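Call for Participants: Household Interviews on Employment-Based Immigration

The Hrytsenko Center for Migration Policy invites applications from adults who have taken part in an employment-based immigration process in the United States within the past ten years. Participants will be interviewed for the Neso Study, a two-year project on how changes in visa rules affect the decisions of workers, their spouses, and their employers.

Posted 5/8/20

Background

Most public debate on employment-based immigration deals with annual limits, points, and wage levels. Much less has been written about the time applicants spend waiting, and about the choices a family puts off while a petition is pending: whether to change jobs, buy a home, enroll in school, or bring a parent to visit. The Neso Study will collect first-hand accounts of these decisions and will report on them to state and federal policy staff.

The first phase of the study consisted of a mailed questionnaire, to which 183 households replied. The second phase, for which this call is issued, will consist of longer interviews. Households that answered the questionnaire may also apply for the second phase. They should note this on the application form so that their earlier answers can be matched.

Who may apply

Applicants must be at least 18 years of age and must live in the United States at the time of the interview. They must also belong to one of the following groups:

Workers who hold, or have held, a temporary work visa sponsored by an employer.
Workers whose employer has filed an immigrant petition on their behalf, whatever the outcome.
Spouses or adult children of such workers.
Owners or managers of businesses with fewer than 200 employees who have sponsored at least one foreign worker.

Current immigration status will not be used to accept or refuse an applicant who meets these conditions. Persons who have an open complaint or lawsuit concerning their petition are asked to speak with their attorney before applying. Employees of the Center and members of their households may not take part.

What participation involves

Each participant will complete two interviews. The first will last around 245 minutes in total, divided into sessions on separate days according to the participant's schedule. The second is a follow-up conversation of one hour, held the next year. Two members of the same household may apply, but they will be interviewed separately.

Interviews may take place by telephone, by video call, or in the participant's home where local health guidance allows. The choice is the participant's and may be changed at any time before the session.
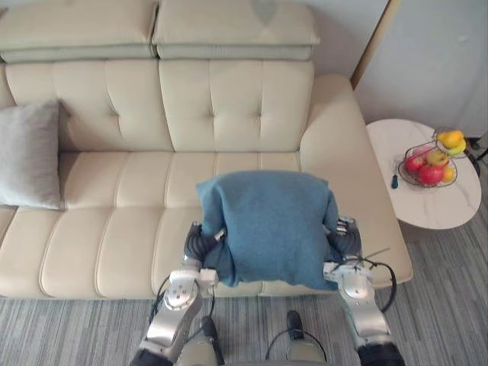

Interviews will be conducted in English, Spanish, Ukrainian, or Hindi. Requests for other languages will be considered when an interpreter is available. Participants may decline any question and may end a session at any point. With the participant's consent, sessions will be audio recorded and transcribed by Center staff.

Payment

Participants will receive $200 after the first interview is complete and a further payment of the same amount after the follow-up. Payment is made by check or prepaid card. A participant who withdraws during the first interview will be paid for the sessions already completed. Participants are responsible for any tax owed on these payments.

Confidentiality

Names, addresses, employers, and petition numbers will be removed from all transcripts before analysis. Recordings will be held on a restricted server at the Center's Ullach Street office and erased when the study closes. The Center does not provide participant information to employers or to law firms. Under certain court orders the Center may be required to release records, and the consent form explains how such an order would be handled.

The Center cannot give legal advice, and taking part in the study will have no effect on any pending petition or application. Applicants who need legal help will be given a list of nonprofit legal service providers on request.

How to apply

Application forms are available from the study office by mail or through the Neso Study page of the Center's website. The form asks for contact details, preferred language, applicant group, and a short statement of no more than one page describing the applicant's experience. Supporting documents should not be sent.

Applications will be reviewed in the order received. Selected applicants will be contacted by a member of the study team to confirm eligibility and arrange a first session. Interviews will begin in September. Applicants who are not selected will be notified in writing and may ask to be placed on a reserve list.

The Neso Study is funded by a grant from the Jakitz Foundation. The foundation has no part in the selection of participants and will not have access to recordings or transcripts.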